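Community | Get Involved
May | By the Rowlands newsdesk | 2 min read

Could you be one of our court and community reporters?

We're looking for six people to join the Rowlands community reporting scheme, and we'd love to hear from you even if you've never written a news story in your life!

The scheme covers Vurmont and the villages on the Stanus side of the river. Last year our reporters filed 111 stories between them, from inquests and magistrates' hearings to planning rows, school closures and one very long argument over a footbridge. A good many of those hearings would otherwise have gone unreported, and readers wrote in to say how glad they were that somebody had sat through them.

You'll start with nine evening sessions at our office above the Riteck building. We cover shorthand (don't panic, it's more fun than it sounds), what you can and can't print while a case is going on, and how to speak to families who have lost someone. That last one gets two full evenings and people always tell us it's the part they remember.
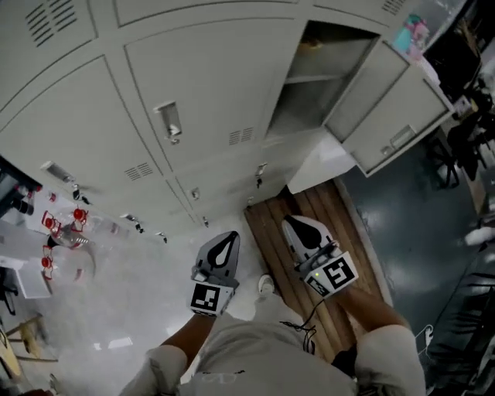

After that you'll be paired with a staff reporter and sent out on real jobs. Expect one morning a fortnight in court or at a council meeting, plus a few hours writing up. We pay £81 for each day in court and cover bus fares and lunch.

We want people who listen well, can get names and ages right, and don't mind a hard bench. You must be 18 or over and live within reach of Vurmont. Shift workers, retired people, students, parents with school runs to fit round: all very welcome, and we'll do our best to work with your hours.

To apply, send us 300 words on something that happened on your street. It can be tiny. Tell us who was there and what was said, and add a line on when you're free. Drop it in at the Rowlands front desk by 5pm on the last working day of May, marked "Community reporting".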